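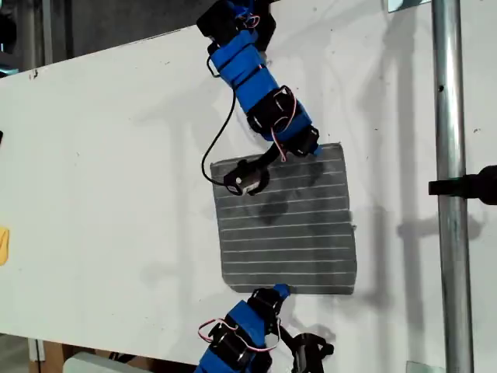
The grey striped pad on the white board, dark patches and all.

**February, evening, gone nine**

Still not convinced by the pad. I've now looked at it more than anyone ought to look at a square of grey stuff with lines on it, and I can't say I know what I paid for.

It came from Seyoum, the cleaning place out past the station in Waslow, and the packet says Urasa on it in letters bigger than the instructions. "The last board pad you'll ever need." I had two last pads before this one. One is under the sink and the other went out with the bins before Christmas. The listing had 3,583 reviews, nearly all of them glowing, and I read far too many over my soup and didn't find one that mentioned what the thing was made of. Somebody had given it full marks for arriving.

Barnabás Kun put me on to it. He swears by his. But Barnabás also swore by the Drarnus spray, which left my old board at home looking as if a snail had been over it, so I take his swearing as a sort of weather report. He means well. I told him I'd give the pad a fair go and write down what I found, and he said nobody had asked me to write anything down. True enough.

So, what I've got.

The stripes. Thin white lines on the grey, close together, all the way across. The packet makes a great fuss of them: they are supposed to "lift" marks if you go against them and "polish" if you go along them. I tried both ways on the kitchen cupboard door this morning and couldn't tell one from the other. I turned the pad round when I thought I wasn't paying attention, to see if I could fool myself, and lost track of which way it was meant to be going. I'd call that a no. It might be different on a proper board. I doubt it, but I'll leave the line open.

The edges. A bit soft and not dead straight, though the bottom one is fairly good. I'd expected something crisper for the money. Barnabás says soft edges are a good sign because hard ones scratch. He had no answer when I asked how he knew.

The dark patches. There's one near the middle and one up towards the top right corner, and they've bothered me all evening. I'd like to say it's the light, but I don't think I believe that, because the stripes get lost in them as well. It could be dye. It could be muck. It could be that the thing is simply made like that and the other 3,582 people never turned theirs over and had a proper look. The packet has nothing to say on the matter. I've written to Seyoum and asked, politely, and had one of those replies that thanks you for getting in touch and tells you how important you are.

Then the board itself. I was so busy being cross about the pad that I hadn't given it much thought, but it's no beauty. Matt white, faint scuffs, little dark specks here and there. A matt board is a daft thing in my view. It looks lovely in a catalogue and then every pen mark sits down in it and makes itself comfortable. A shiny one you can wipe with your sleeve. I said so when it was being chosen and was told that matt doesn't glare, and I'll grant that it doesn't. The specks I could probably get off with a fingernail if I had the patience. The scuffs I think are there for good, and no pad with lines on it is going to tell me otherwise.

Had a row with myself at teatime over whether the test was fair. My idea of a test was this: same pen, same scribble, leave it overnight, one half wiped with the pad and the other half with an old vest cut into squares. The old vest is free. If the old vest wins I shall be very smug and also out of pocket. The trouble is the patches. If they turn out to be dirt, I've handicapped the pad before it starts. If I wash it first, then I'm testing a washed pad, and Barnabás will say it hadn't "settled" or whatever his word is this week.

Washing is its own muddle. It says 40 degrees on the packet and "cool wash" on the little leaflet inside, and 40 isn't cool where I come from. It also says good for 30 washes. How would they know? Did someone stand there in an apron doing it thirty times and then throw up their hands at the thirty-first? And if it lasts for 30 washes, in what way is it the last one I'll ever need? I make that well under a year at the rate I do boards. I suppose it depends how long they think I've got.

Rang Barnabás after supper to read him that bit. He laughed, then went quiet and said he'd never washed his. Not once! Two years or thereabouts he's been pushing the same dirt round in circles and telling everyone it comes up like new. I didn't say much. I asked if his had dark patches and he said it was mostly dark patches.

He did have one decent point, I'll put it down in fairness. He said the old vest sheds. It does - I've had bits of fluff stuck to the pen tray for weeks, and I've been blaming the cat next door, who has never set foot in there. A pad that holds together would be worth something on that score alone. I pulled at a corner of mine, not hard, and nothing came off in my fingers. One mark in its favour. I've written it very small.

Cost of it so far, if I count the postage, is more than I've spent on the vest, the two previous pads and a bottle of Drarnus. I haven't told anyone the figure and I'm not going to write it here either.

To do tomorrow:

- find the blue pen, not the one that squeaks
- wash the pad cool, never mind the packet
- see if the patches are still there when it's dry
- cut two more squares off the vest
- ring Seyoum and try to get a person

If the patches come out, I'll do the overnight scribble as planned. If they don't, I want my money back and I'll have to find the receipt, and I have a nasty feeling it went round in my coat pocket in last week's wash.

Bed. My feet are frozen.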